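Zinik Kitchen Simulator: Set-up Guide
Section 4: Your first pick from the pan

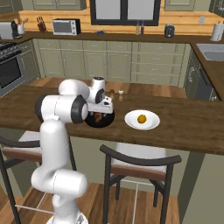
Fig. 4. Gripper over the frying pan in the island kitchen.

I've set this kitchen up more times than I'd like to admit, so follow my order the first time through and save the tinkering for later (I know, I know, you want to tinker).

1. Open Zinik and load the Groluvport kitchen from the scene list. On my old laptop it takes a good long while, so go put the kettle on.

2. Pick the white arm under Robots and leave its base where the scene puts it. Malte Gerlach and I spent most of March shuffling ours a bit left, a bit right, and we ended up back at the default!

3. Set physics steps per second to 1,000. It'll run at 600, but food slides about in the pan and you'll be chasing it.

4. Jog the arm until the gripper points down into the pan, with the fingers just above the brown piece of food. Small moves, please. The wrist hides part of your target from this view, so open the side view as well.

Note: the plate to the right with the yellow-orange fruit on it is a solid object too. Swing wide and you'll knock it.

5. Close the fingers slowly, then lift straight up. If the food drops, lower the grip speed and go back to step 4.

6. Save the pose. I name mine after the scene and the attempt; Jörg Wegener got to attempt 13 before he started naming his, and he's still sorting them out.

Caution: don't copy a saved pose onto a real arm. The simulator lets you press the fingers right into the pan with no harm done, and your own cookware won't be so forgiving.

Plating up is in Section 5.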